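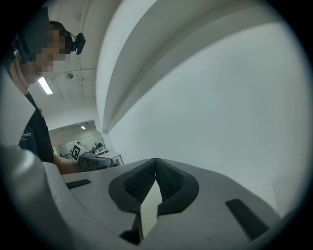
From: Oleksandra Zakharchenko
To: surface-recording list
Subject: Re: Depth offset on marble, Vekulow slabs
Date: Tuesday

Karthik, Kerubo, all,

I have now been through the point clouds Karthik posted and I think the offset is real, and that most of it is in the stone. Comments follow the quoted text.

Karthik Fakir wrote:

> We are partway through recording the inscribed slabs at Vekulow, 32 of them, nearly all a coarse white marble with a few in gray limestone. Instrument is the Cullico triangulation scanner with the near-infrared line. Control is a set of matte ceramic targets glued to the plinths, not to the stone.
>
> When I register on the targets the limestone agrees with the caliper checks to within the noise. The marble does not. It comes out too low everywhere, and the noise is larger by a factor I can see without plotting it. On slab 28 the left half is worse than the right half. The letters on the left half also look shallower in the mesh, and Kwadwo, who has read them by hand under raking light, says they are not shallower.
>
> Questions. (a) Is this a calibration fault? (b) If it isn't, can it be corrected in processing? (c) Should we stop and change instruments? We have the scanner until the end of January and I would prefer not to redo the finished slabs.

On (a). I doubt it. A calibration fault would follow the instrument and show on the limestone as well. You registered both materials in the same session with the same targets, and only one of them moved. Please do run the check plate before and after each slab from now on and keep the files, if only to close the question. If the plate drifts over a session I will take this back.

What you describe is what I would expect from light going into the marble. The crystals are translucent. Part of the line enters the surface, scatters among the grains, and comes back out some distance from where it went in. The camera sees a spot that is wider than it should be and no longer symmetrical. The peak finder takes the center of that wider spot, and on a triangulation geometry a shift in the center is read as a shift in depth. Near-infrared goes further in than green does, so the effect is worse for your line than for most of the published tests people will quote at you.

The size of the shift depends on grain size, on the angle between the projector and the normal, and on what is on the surface. Lichen, soot and old wax all stop the light early. A slab that was half buried will have a crust on one part and clean crystal on the other, and the two parts will be biased differently. I would look there first for slab 28. Kwadwo Gyamfi's notes should say where the soil line was. If the soil line agrees with the boundary in your noise map, that is good evidence, and it costs nothing to look.

The shallow letters have a related cause. Where a cut is narrower than the spread of the light, the walls glow from both sides and the peak finder fills the cut in. V-cut letters lose their bottom first. This is a resolution loss on top of the offset, and the two should be kept apart in your report. An offset leaves the shape alone. The fill does not, and it will change a stroke profile enough to matter to anyone who is comparing hands.

On (b). Partly. The offset can be modeled if you are willing to take reference measurements. The procedure we used at Zustutgate was as follows:

1. Choose several flat areas on each slab with no lettering, covering the range of surface condition you can see by eye.

2. Cover half of each area with a removable opaque film of known thickness. We used cyclododecane at first and gave it up. The layer was uneven and it had gone thin at the edges by the time the scan was done. Conservation-grade tape on a tissue backing was better. Ask your conservator before putting anything at all on the stone.

3. Scan across the edge of the film at the same standoff and angle used for the main pass.

4. Subtract the film thickness. The remaining step is the local bias.

5. Repeat at a second angle. If the step does not change with angle you have made a mistake somewhere.

The bias map can then be interpolated over the slab, using the return intensity as a guide. I would not carry values from one slab to the next, even where the marble is from the same quarry.

The fill in narrow cuts cannot be put back by this method. I have seen deconvolution proposed for it. The Yeoh package has a module for this, and the results look very convincing, but the module assumes a single scattering length for the whole surface and the answer is sensitive to that number. On our test piece a small change in it moved the bottom of the cuts by more than the correction itself. I would leave it out of anything that is going to an archive, or else store the raw cloud next to it with the settings written down.

On (c). I would not stop. I would finish with the scanner you have and add a second record of the lettered areas only. Photometric stereo or ordinary raking light sets would both do. They are also affected by light inside the stone, but in a different way, and with a green or blue source the effect is smaller. They give slope well and absolute height badly, and your scanner has the opposite strengths. Combining the two is well understood. Do the marble slabs that have the narrowest strokes first and see how far you get by the end of the loan.

If you can get a blue line head for the Cullico, rescan one slab that you have already done, from the same tripod positions. One direct comparison would be worth more to this list than any argument from me. Remember to refocus after the change. The nominal standoff is different and the software does not warn you.

A point on file handling, as Kerubo Rugemalira raised it off list. Your export has 2,004 patches in one folder, with the angle recorded only in the operator's log. Please write the projector angle into the header of each patch. Any correction made later will need it, and the log is on paper. The merged mesh is no use for this purpose. Once overlapping patches have been averaged, the angle dependence is gone and cannot be recovered. Keep the unmerged patches even if storage is tight, and drop the intermediate meshes in their place.

Stelios Nikolaidis asked whether the older marble scans in the shared archive have the same problem. I would assume so for anything taken in near-infrared. In the ones I have opened, almost none state the wavelength. The instrument model is usually given, and for most models that settles it, but two of the common ones were sold with either source. I suggest we add a required wavelength field to the deposit form and a free text field for surface condition. I can draft the wording.

Two requests to Karthik:

Could you post the raw profile images for one marble patch and one limestone patch, and not only the extracted points? The spot shape will show the asymmetry directly if it is there.

Could you also say whether the ceramic targets were glazed at any point? Yours are described as matte, but some of the ones in circulation have a thin clear coat which gives a small offset of its own. It would have the same sign as the one you report, so the true figure for the marble may be a little larger than you have it.

I am away from the lab until next week but will read mail in the evenings.

Oleksandra

--
To leave this list, send a blank message with the word "unsubscribe" in the subject line.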